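Helfende Hände für unseren Fundtisch gesucht (Minijob, 6 Stunden pro Woche)

Wer bei uns im Kulturhaus Gurnholm schon einmal einen Abend verbracht hat, weiß, wie gemütlich es hier zugeht, und wo es gemütlich ist, da bleibt eben allerhand liegen. Schals, Schlüssel, Regenschirme, einmal sogar eine komplette Blockflötensammlung! Bisher hat sich Julián Nieto ganz nebenbei um alles gekümmert, doch er wechselt nun in unsere Werkstatt, und so suchen wir ab sofort einen freundlichen Menschen mit Ordnungssinn, der den Fundtisch übernimmt.

Zu tun gibt es Folgendes: Sie nehmen Fundsachen entgegen, tragen sie ins Heft ein, legen sie zur Abholung auf den Tisch und räumen ihn am Ende wieder frei. Dazu kommen freundliche Telefonate mit Leuten, die etwas vermissen (manche rufen auch nur an, um ein wenig zu plaudern, und das darf ruhig sein). Im Monat kommen fast 80 Stücke zusammen, im Februar wegen der Handschuhe gern noch mehr.

Mitbringen sollten Sie Geduld, eine leserliche Handschrift und gute Deutschkenntnisse. Sie müssen mindestens 18 Jahre alt sein. Erfahrung brauchen Sie keine, wir arbeiten Sie in aller Ruhe ein, und Tee gibt es immer.

Der Tisch mit dem hellgrünen Karomuster und eine schwarz gerahmte Brille:

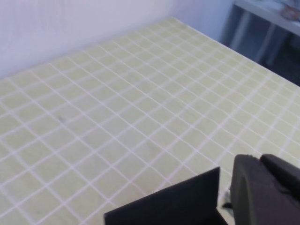
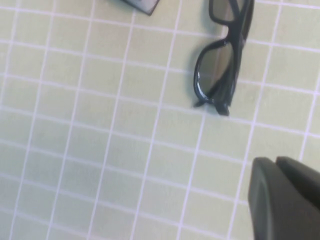 Gearbeitet wird an zwei Nachmittagen, die wir gern mit Ihnen gemeinsam festlegen. In den Sommerferien ist das Haus vier Wochen geschlossen, das Gehalt läuft selbstverständlich weiter. Zu allen Veranstaltungen haben Sie freien Eintritt, und wer mag, bringt jemanden mit.

Schreiben Sie uns einfach ein paar Zeilen über sich, gern auch von Hand, und geben Sie sie bis zum 19.2.20 im Büro bei Ayane Tamura ab. Ein Lebenslauf ist schön, ein Foto brauchen wir nicht. Wir freuen uns sehr auf Sie!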